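Notebook – finish bench, December

Continuing the soap finish trials for the Itari shelving. Mushi wants a decision before the next batch of boards comes in, so I have gone back over the two recipes and written down what we have.

Recipe A: soap flakes in hot water, stirred until clear, left overnight. Sets to a loose gel. Recipe B: same flakes, half the water, whipped while warm. Sets to a paste that holds a spoon mark. Both were made in the small kettle. The kettle scale reads high at the bottom end, so weigh the flakes on the bench scale instead. Flakes for the last A batch came to 753 g, entered on the kettle sheet.

Application, as done on test set 2:

Sand to 120, then 180. Vacuum. Wipe with a damp rag to raise the grain and let it stand until dry to the touch. Knock back with 240, by hand, along the grain. Put the soap on generously with a sponge, wait five minutes, wipe off the excess. Repeat three times with a night between coats.

A goes on faster and gets into the end grain better. B leaves a slight drag under the hand for the first day, which goes away after burnishing with a dry cotton pad. Bakilana prefers B. I have no strong view on feel, but B costs more time per board and the paste collects in the dowel holes. Cleaning those out with a pick took longer than the coat did.

Color: the untreated offcuts kept on the windowsill have yellowed more than the soaped ones. No measurement, only side by side at noon. Simiyu suggests adding a little white pigment to the first coat. Will try on offcuts only.

Stains, set 2: coffee left one hour lifted from both with a soapy rag. Red wine left a gray ring on A and a fainter one on B. Oil went dark on both and has not moved. Oil is the problem case and Itari should be told before they sign off.

Ordering: Drulis quotes by the 2,000 g sack, Quan by the pail. Mwaipopo is asking both for the fatty acid content, which neither puts on the label.

Sanding note for whoever does set 3: do not go past 240. At 800 the first coat sat on the surface and wiped straight off again.

Flat-sawn face, pale stock:

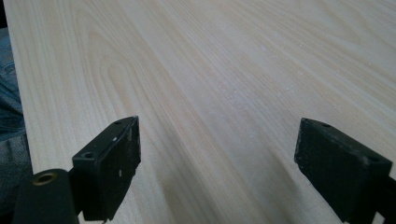
To do

Pigment test on offcuts, first coat only.
Repeat the wine test on A with a fourth coat.
Plug the dowel holes before applying B.
Ask Mac an tSaoi whether the burnishing pads can be washed or have to be replaced.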